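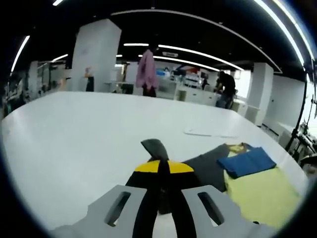
Why Is Blue So Difficult?
A colour story for curious people
By Heather Munro

Have a look at what you're wearing. If any of it is blue, you are dressed in a way that would have made a medieval shopkeeper bow to you. He might also have asked where you got your trainers, but let's stick to the colour.

We are used to clothes being any colour we like. You want a purple jumper, you get a purple jumper, usually from an aunt. For most of history it didn't work like that. Your clothes were the colour of the sheep, unless somebody went to a great deal of bother, and the bother nearly always smelled.

What is a dye, anyway?

Paint sits on top of things. If you paint a wall, you can scratch the paint off with your fingernail (please don't, and if you do, I never mentioned it). A dye goes in. It soaks into the tiny hairs of the cloth, which are called fibres, and clings on there. A really good dye clings on for years, through washing and rain and rolling down hills. A poor dye comes off on your neck.

Lots of things will stain a T-shirt. Gravy will. But gravy is not a dye, whatever it looks like after Sunday lunch, as it fades to a sad beige in the wash and never quite leaves. What people wanted was a colour that stayed bright. They tried more or less everything to get it: roots, bark, berries, leaves, lichen, onion skins, snails and beetles. The snails and the beetles were not consulted.

Yellow, the show-off

Yellow is the easy one. Half the plants in a field will give you some sort of yellow if you boil them for long enough. Onion skins do it, and so do marigold petals. The best yellow plant in Britain was called weld, a tall weedy thing that grows on waste ground and looks as if it has given up.

There is a catch. If you boil some wool with weld and nothing else, much of the colour will wash out again. The dye needs something to help it hold on to the wool, and that something is called a mordant. The word comes from the French for "biting", because people used to imagine it biting the cloth with one side of its mouth and the dye with the other. It doesn't have a mouth. It is usually a kind of metal salt, and the most popular one was called alum, which looks like dull white crystals.

People got very excited about alum. Kings and popes argued about who was allowed to sell it. In Yorkshire they made it by digging up great chunks of the cliffs, burning the rock in enormous heaps for months, soaking what was left in water, and then adding either burnt seaweed or old wee.

Yes, wee. I'm afraid we shall be meeting it again.

Red, which is sometimes insects

Red came mostly from the roots of a plant called madder. You had to be patient with madder. The roots were left in the ground for three years or so before anybody dug them up, which is a long time to wait for a pair of socks. Then they were dried and ground to powder and warmed gently in a pot. Let the pot get too hot and your lovely red went brown, and you had waited three years for brown.

The brightest red of all came from Mexico and other parts of the Americas, where people had been making it for hundreds of years before any Europeans turned up and took an interest. It was made from a little insect that lives on prickly cactus. The insect is called cochineal. You brush them off the cactus and dry them, then crush them up. It takes a terrific number of insects to make a small bag of dye, and they have to be gathered by hand from a plant covered in spikes, so you can see why it was expensive.

For a good while, people in Europe couldn't agree on what cochineal was. Some thought it was a seed, and some a berry. The Spanish merchants selling it knew perfectly well, and kept quiet.

You may have eaten cochineal, by the way. It is still used to colour some sweets and cakes. Look for "carmine" or "E120" on the packet, and then decide whether to tell your brother before or after he's finished them.

Now for the awkward one

So yellow is a weed and red is a root. You might think blue would be a flower. The world is full of blue flowers! Bluebells, cornflowers, forget-me-nots. Surely you could pick a bucketful and boil those?

You could. You would get a bucket of soggy flowers and some greyish water. A few blue flowers will tint cloth for a day or two, but the blue won't stay.

Proper blue comes from leaves, and the leaves are green. In Britain and much of Europe, the plant was woad, which is a relation of the cabbage. In India, and in many other warm places, it was indigo, which is a relation of the pea. The two plants don't look much alike, but they make the same blue stuff. Indigo simply has a lot more of it, so when ships began bringing it to Europe in large amounts the woad growers were furious. In some towns they even got it banned, and in parts of Germany it was called the Devil's dye, mostly by people who had a barn full of woad to sell.

The trouble with the blue stuff is that it won't dissolve in water. Stir it in and it just floats about in bits, like pepper in soup. If it won't dissolve it can't soak into the cloth, and if it can't soak in you haven't got a dye, you've got dirty water.

To get round this, you have to take the oxygen out of the pot. Oxygen is the part of the air that we need to breathe. It turns out that bacteria can do the job for you if you keep them warm and happy, and what kept them happy, in a great many dye works, was a large tub of stale wee.

Told you.

With the oxygen gone, the blue changes into something that does dissolve. It also stops being blue. A working indigo pot is a yellowy green with a coppery scum on top, and it smells like a pond that has had bad news. You lower your wool into it slowly, trying not to make bubbles, as bubbles put the air back in. You wait a few minutes. Then you lift the wool out, and it is green.

And then, while you stand there holding it, it turns blue. The oxygen in the air gets at the dye and changes it back, and by then the dye is inside the fibres and stuck. It starts at the edges and creeps across. People who have been dyeing cloth for 30 years still stop and watch it happen. I have seen grown-ups squeak.

If the blue is too pale, you dip it again. Each dip adds another thin layer of colour, so a very dark blue might need a dozen dips or more.

Who got to wear what?

As you'd expect, the difficult colours went to people with money. The fanciest was a purple made from sea snails. It was so costly in Roman times that there were laws about who could wear it, and the answer was generally "not you". Ordinary people wore browns and greys and whatever pale yellow they could get out of the hedge.

Black was harder than you might think, too. A cheap black went rusty brown in the sun. A good one was often made by dyeing the cloth blue first and then piling other colours on top, so a rich man in plain black was quietly showing off. Grey you could get for nothing, by having a grey sheep.

A boy makes a mess

All this changed because of a teenager's Easter holidays. In 1856 an eighteen-year-old called William Perkin was at home in London, trying to make a medicine for malaria out of something found in coal tar. Coal tar is the black goo left over from making gas out of coal. The medicine did not work. What he got was a dark sludge, and when he cleaned out his glassware with alcohol, the sludge turned a startling purple.

Most of us would have put the lid back on. Perkin dipped some silk in it. The silk came out mauve and stayed mauve, even in the wash and in the sun, and before long he had a factory and everybody in London seemed to be wearing it. Other chemists rushed off to poke at coal tar too, and soon there were dozens of new colours that had never been near a plant. Indigo took them longest. It was the end of the century before a factory could make it cheaply enough to beat the real leaves.

Nearly all the blue in jeans today is made this way. It is the same stuff as the blue in the leaves, and it behaves in the same peculiar manner, going in greenish and coming out blue. It also sits mainly on the outside of the threads, so jeans go pale at the knees as you wear them. That's the blue rubbing off, a bit at a time, on chairs and grass and dogs.

Something to try

Ask a grown-up before you start, and let them do the hot bits.

Save up the dry brown skins from your onions until you have a good bagful. Put them in an old pan, cover them with water, and simmer for an hour. Fish out the skins. Put in a piece of plain white wool or an old cotton hanky, already wetted, and leave it in the warm water until you like the colour, or until you get bored. Rinse it in cold water and hang it up.

You should get something between yellow and rusty orange. Wool usually takes the colour better than cotton, and it's worth doing both so that you can compare them. Polyester will take no notice of you whatsoever.

Words to know

Dye: a colour that soaks into cloth and stays there.
Fibre: one of the tiny hairs that thread is made from.
Mordant: something that helps a dye hold on.
Vat: a big tub for dyeing in. Stand upwind.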